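Which undershirt does not turn yellow? (my experience with plain cotton)
Forum: Clothing care and laundry
Started by priro_wash, Mon 2 March

Hello to all. I wear a white T-shirt under my work shirt every day, and I am tired of buying new ones.
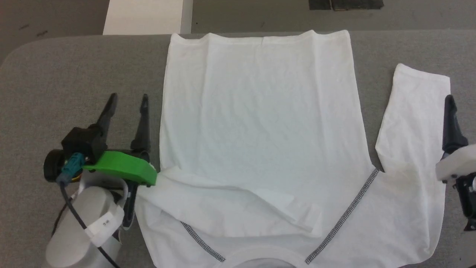 Tóth: Before you buy anything, look at your deodorant. The yellow under the arm comes mostly from aluminum salts together with sweat. I changed to one without aluminum and my shirts stay white much longer. The brand of the shirt was not important in my case.

priro_wash: Thank you for the quick answer. I should give more information. I wash at 100 degrees Fahrenheit with normal powder, and I have 7 shirts, one for each day. I tried bleach in the winter and I think the yellow became stronger. Is this possible or do I imagine it?

seamside: It is possible. Chlorine bleach can react with sweat stains and make them darker. Please stop with it. Use oxygen bleach, the powder kind, in warm water, and leave the shirts in it overnight. Then wash as usual, and do not put them in the dryer until you have checked under the arms in daylight.

Mirkden: I do not agree about overnight. Thin jersey gets weak if you do this every week. Two hours is enough for me, and I do it once a month only.

seamside: I have done it overnight for 5 years and have no holes. But I buy a heavier cotton, so maybe we are both right.

Mirkden: Maybe. With thin ones the neck goes first anyway. Mine look like a wave after one summer.

laundry_late: Does anybody use white vinegar? My mother-in-law puts it on everything.

Tóth: For smell, yes. For yellow it did very little for me. And please never in the same bucket with chlorine bleach, this makes a dangerous gas.

Jondton: I will say the unpopular thing. An undershirt is a thing you use up. I buy a pack in March, wear them one year, and then they become cleaning rags. All this soaking costs water and time too.

priro_wash: I understand, but I do not like to throw away a shirt when only the underarm is bad. Also I have enough rags already!

Jondton: Fair enough. Then try gray ones. You will not see anything.

seamside: Gray shows the sweat itself, which is worse in a meeting.

priro_wash: This weekend I will soak two shirts, one for two hours and one overnight, and I will change the deodorant as Tóth said. I will write the result here.

laundry_late: Please do it with separate deodorants also, or you will not know which change helped.

priro_wash: Good point. First the soaking, then the deodorant next month.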